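FOR IMMEDIATE RELEASE
3/14/18

Rolari to Gather 2,000 Hand-Guided Examples Before Making Claims for Its Gripping System

Company says it will publish failed grasps alongside good ones

Rolari, a maker of small gripping tools, said today it has started collecting practice examples for Trolisine, a learning system meant to pick up household items from a table. People guide a hand-held gripper through each task, and the recordings become the lessons.

The company is not announcing a product. It has seen plenty of gripping demos that worked on one object, on one table, for as long as the visitors were watching, and it has given a few of those demos itself. An early version of Trolisine trained on 100 examples did well in the room where they were recorded and poorly in the next one.
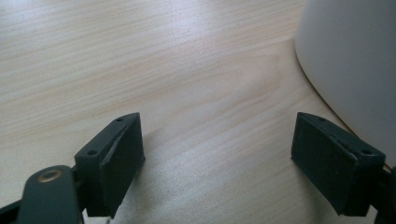
Trolisine learns only from what its examples contain, and Rolari doubts that a bigger pile of recordings will fix a narrow one. Sessions will therefore be split among 3 sites, with different tables, lamps and people at each. Plain starting positions count as much as the grasp itself. With the two green fingers wide open over bare wood, and glare washing out part of the tabletop, the system still has to work out where to go next. Rolari does not yet know how well it can do that.

Korletey, a testing firm, will check the recordings and may throw out any it finds mislabeled. A separate set of 15 tasks will be held back from training and used only for scoring. Rolari will not see those tasks in advance.

Results are due in October. If the scores are no better than those of the older Vorkix software, which follows fixed rules and learns nothing, Rolari will say so and keep using Vorkix.

Requests for the test plan may be sent to the Rolari press office.

###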